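Checking supplement claims: notes for the Flendport evening talk

Slide 1. Title
Keep this short. State the scope: how to read the evidence offered for a food supplement sold with health claims. The worked case is Gedum, a powdered plant extract sold by post and in a few shops in Horkstead. No dosage advice will be given. Anyone taking it with prescribed medicine should speak to a pharmacist.

Slide 2. What is claimed
The leaflet makes three kinds of claim. "Supports normal joints" has no fixed meaning and can't be tested as written. "Reduces stiffness within 10 days" can be tested. "Clears inflammation from the body" names a process but gives no measure for it. Spend most of the time on the second.

Slide 3. The sources
The leaflet lists six references. Go through them in order.
Two are cell studies. The extract was put directly on cells in a dish, at strengths that swallowing a capsule would be unlikely to produce in the blood.
One is a study in rats.
One is a review of traditional uses. It records that people took the plant, which is a separate matter from whether it worked.
One is a page on the maker's own site, and it cites the other five.
The last is the Pruitt trial, the only one with patients in it.

Slide 4. The Pruitt trial
Everyone enrolled got the extract. There was no comparison group, so the result can't be separated from the usual ups and downs of the condition. People tend to join a study when symptoms are bad, and bad spells ease with or without treatment. Explain regression to the mean here - use the graph, skip the formula.
Stiffness was scored by the patients, who knew what they were taking. Roughly 5 per cent dropped out and were left out of the final figures. The paper gives no reasons for leaving.
The blood marker for inflammation was measured and did not change. This appears in the table but is missing from the abstract and the leaflet.

Slide 5. What a better trial needs
Random allocation. A dummy powder matched for taste, as the extract is bitter and people will guess. One main outcome, registered in advance. All dropouts accounted for.
If asked about cost: a small trial of this type is within reach of a firm selling at this price.

Slide 6. Safety
"Natural" says nothing about risk. The label gives the weight of extract but not the strength of the active compounds, so two batches may differ. Plant extracts can alter how the liver handles other drugs. No interaction study was found for Gedum. Say "not found", do not say "none exists" - the search covered English-language papers only.

Slide 7. Questions
Repeat each question for the back rows. Likely one: "It worked for me, so why does the trial matter?" Reply that the improvement may be real and the cause still unknown. Return to slide 4 if needed.

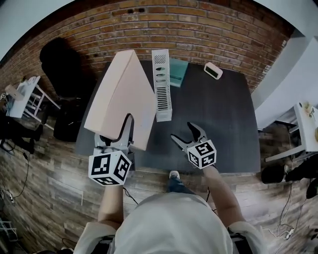 Comment left on the notes page: I was at the Flendport talk and would have liked more on slide 6. My pharmacist had never heard of Gedum and could only tell me to stop taking it before my blood test. Is there anywhere to report a side effect if the product isn't a licensed medicine?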